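4.2 Do the written rules describe the work?

Most guidance on two-armed packing cells was drafted with large goods in mind. It speaks of pallets, guards and stopping distances, and it has little to say about a table on which small, light items are put into a mailer box. The site code used at Plastalar, which we take as our main case, is typical. It asks the operator to confirm that "the work area is clear" before each run and that both hands are "in a safe open state". Neither phrase is defined anywhere in the document. When we put this to Leen Tarawneh, who wrote the second revision, she told us that the meaning was obvious to anyone on the floor. We doubt it. Eight operators were asked to mark on a plan of the table what had to be clear, and no two plans agreed.

The difficulty starts with the goods. A boxed mouse is a fair test, as the cable is the part that misbehaves (Figure 3). A rule that treats the item as one solid object will pass a pack in which the body is well placed and a loop of cable lies over the wall of the box. The Cosard checklist does exactly this. Its only question about the finished pack is whether the item is "inside the container", and a tick is enough.

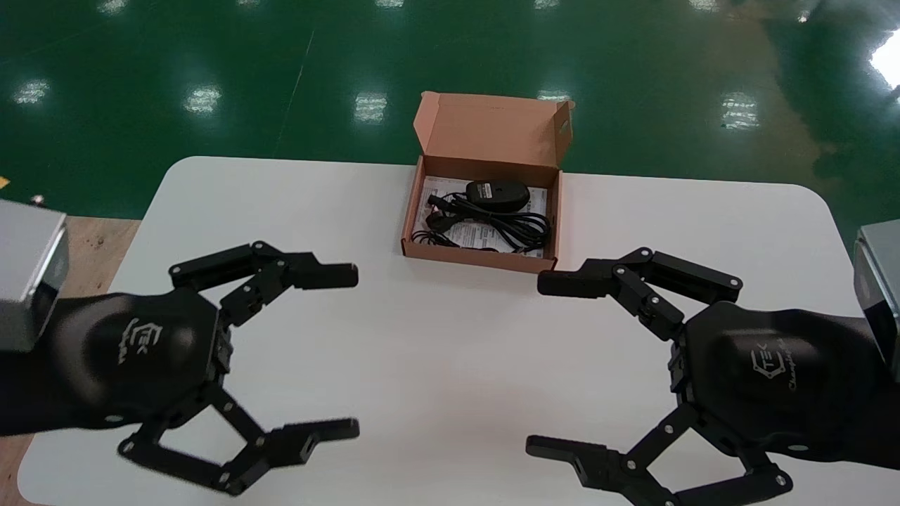

Figure 3. Packing task with a mouse and coiled cable in an open cardboard box on the white table, both grippers open.

Supporters of the present code point to the record. Over 700 runs logged in September, the site reported no breach of the clear-area rule. We are not persuaded that this shows much. A breach can be recorded only if the operator first decides that one has taken place, and the code gives no help with that decision. Yadav and Heydari went back through 55 of the same runs using a stricter reading, in which any loose part within reach of either hand counts as an obstruction. They marked 37 as breaches. The stricter reading may well be too strict, and Vivek Yadav says as much in his notes, but a rule that yields none or 37 depending on who holds the pen is hardly a rule.

The open-state requirement fares a little better. It can at least be checked by eye before the arms move. Even so, it says nothing about where the open fingers should be in relation to each other or to the box lid, and an upright lid is easily knocked by a hand that satisfies the code in every respect. The Esfahani guidance note deals with lids in one sentence, which tells the reader to "take care". Marjan Shokri has argued that such wording is deliberate and leaves room for local judgement. Perhaps so. Local judgement was not written down at any of the sites we visited, and at Grokard it changed between the morning and evening shifts.

We would therefore ask three things of any future revision. The clear area should be drawn on the table plan and dated. Cables, flaps and paper inserts should be named separately from the item they come with. The check on the finished pack should say what a failed pack looks like. None of this is costly, though Refugio Ledesma warns that longer checklists tend to be ticked faster, and we have no evidence to set against him. The trial of the shorter form is described in Section 4.3.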